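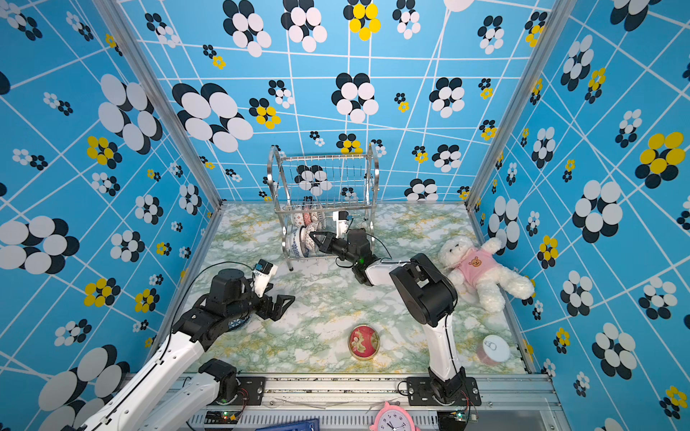 Twenty-nine ounces over

2025-12-11

The scale says my glider weighs 29 ounces more than the plan says it should. I have weighed it three times, once after dusting it.

The plan is for the Prendis, a two-piece wing sailplane that I started in March with the idea of flying it by summer. Summer came and went. I built the left wing, then built another left wing, and spent a good part of July explaining to my family why a model airplane might want a spare.

So where did the weight come from? Epoxy, mainly. I glue the way some people salt soup. The tail is the worst of it, because every gram back there has to be paid for with lead in the nose, and the nose on this thing is long but it isn't that long. I sanded the stabilizer down until I could see daylight through one corner, patched the corner, and ended up exactly where I'd been.

The folks at the Dolby field were kind. One of them picked it up, said "huh," and set it down again very gently, as you would with somebody else's casserole.

What I've changed so far

The old receiver pack is out and a smaller one from Urio is in. That got rid of 2 ounces. The pushrods used to be music wire and are now carbon tube, and I moved both tail servos forward under the wing, which let me pull most of the lead. I also stripped the covering off the fuselage, where I found a second layer of covering. I have no memory of this.

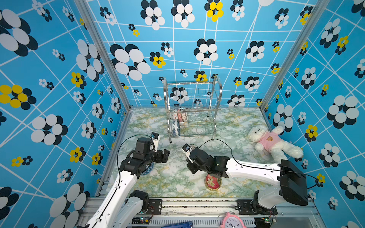 Blue walls, marble-patterned floor, dish rack at the back.

It balances now, a hair ahead of the mark on the plan. I tried 11 hand tosses in the tall grass behind the Tostano lot. The first few went down like a dropped wrench. Two clicks of up trim helped, and the last one went 100 feet and turned left all the way, so I suppose the spare left wing wants company.

Next is the warp. I've got the panel pinned to the board with one corner shimmed, and I'm going to go over the covering with the iron on low and leave it alone overnight. Leaving it alone is the hard part. If it comes up straight I'll put it on the winch, and if it doesn't, I do have another left wing.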